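Jikik sammelt in Mukholm Greifbeispiele für den Büroalltag: Handgeführte Greifer sollen dem Lernsystem Voyle den Umgang mit Papier beibringen

Mukholm, im November. Wer schon einmal versucht hat, ein einzelnes Blatt von einem unordentlichen Stapel zu nehmen, ohne die drei darunter gleich mitzuziehen, der weiß, wie viel Gefühl in einer so kleinen Bewegung steckt. Genau diesem Gefühl widmet sich das Softwarehaus Jikik seit dem Frühherbst mit großer Geduld und, das dürfen wir verraten, auch mit viel Freude. In unserem Büro in Mukholm entsteht derzeit eine Sammlung von Beispielen, aus denen das Lernsystem Voyle den Umgang mit losem Papier erlernen soll.

Gearbeitet wird dabei ganz ohne Roboterarm. Unsere Kolleginnen und Kollegen nehmen einen Greifer in die Hand, an dem eine Weitwinkelkamera sitzt, und führen damit die Handgriffe aus, die im Büro eben so anfallen: ein Blatt aufnehmen, es drehen, ablegen, zum Drucker bringen.

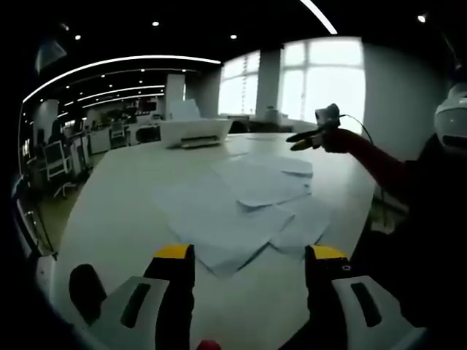 Jede dieser Aufnahmen dauert nur kurz, und doch gleicht keine der anderen. Mal liegt ein Blatt flach auf, mal steht eine Ecke hoch, mal hat sich ein Knick eingeschlichen, der beim nächsten Versuch schon wieder anders fällt. Für ein lernendes System ist diese Vielfalt ein Geschenk, denn starre Gegenstände wie Becher oder Schachteln verhalten sich ja doch recht vorhersehbar, während Papier sich biegt, aneinanderhaftet und auf jeden Luftzug reagiert. Deshalb werden die Bögen zwischen den Durchgängen immer wieder neu verteilt, und auch misslungene Versuche bleiben in der Sammlung, mit einem entsprechenden Vermerk versehen.

Bislang sind rund 2.000 Beispiele zusammengekommen. An der Sammlung wirken 15 Mitarbeiterinnen und Mitarbeiter aus ganz verschiedenen Abteilungen mit, von der Buchhaltung bis zur Entwicklung, und gerade diese Mischung liegt uns sehr am Herzen. Jeder Mensch fasst ein wenig anders zu, der eine zaghaft, die andere beherzt, und Voyle soll von allen etwas mitnehmen. Aufgezeichnet wird meist am Vormittag, wenn das Tageslicht kräftig durch die Fenster fällt, inzwischen aber auch in den Abendstunden bei reiner Deckenbeleuchtung, damit das System später mit beidem zurechtkommt.

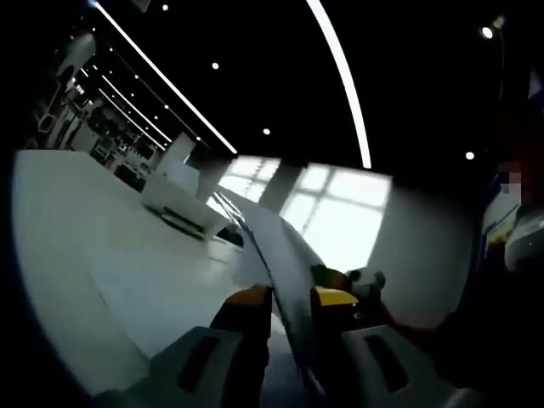

Besonders viel Aufmerksamkeit gilt dem Augenblick, in dem die Finger sich schließen. Greift man zu weit innen, wölbt sich der Bogen, greift man zu knapp am Rand, rutscht er gern wieder heraus. Solche Feinheiten lassen sich nur schwer in Regeln fassen, am Beispiel aber recht gut zeigen. Die Auswertung übernimmt unser langjähriger Partner Todeck, der die Aufnahmen sichtet, in einzelne Arbeitsschritte gliedert und für das Training aufbereitet.

In den kommenden vier Monaten soll die Sammlung um Briefumschläge und dünne Mappen erweitert werden. Ein erster Versuch mit einem fest montierten Arm ist für das Frühjahr vorgesehen, und wir sind, ganz ohne Übertreibung, schon jetzt recht gespannt darauf. Bis dahin freuen wir uns über Besuch: Redaktionen und interessierte Betriebe aus der Region, die einmal selbst einen Greifer führen möchten, sind nach Anmeldung bei der Pressestelle von Jikik in Mukholm herzlich willkommen. Für eine Einweisung und einige eigene Durchgänge sollte man etwas Zeit mitbringen.

Weitere Meldungen
Jikik und Todeck verlängern ihre Zusammenarbeit
Voyle lernt sortieren: Rückblick auf die Testreihe mit Schachteln
Neue Räume in Mukholm bezogen
Ausbildungsplätze bei Jikik: Bewerbungsphase läuft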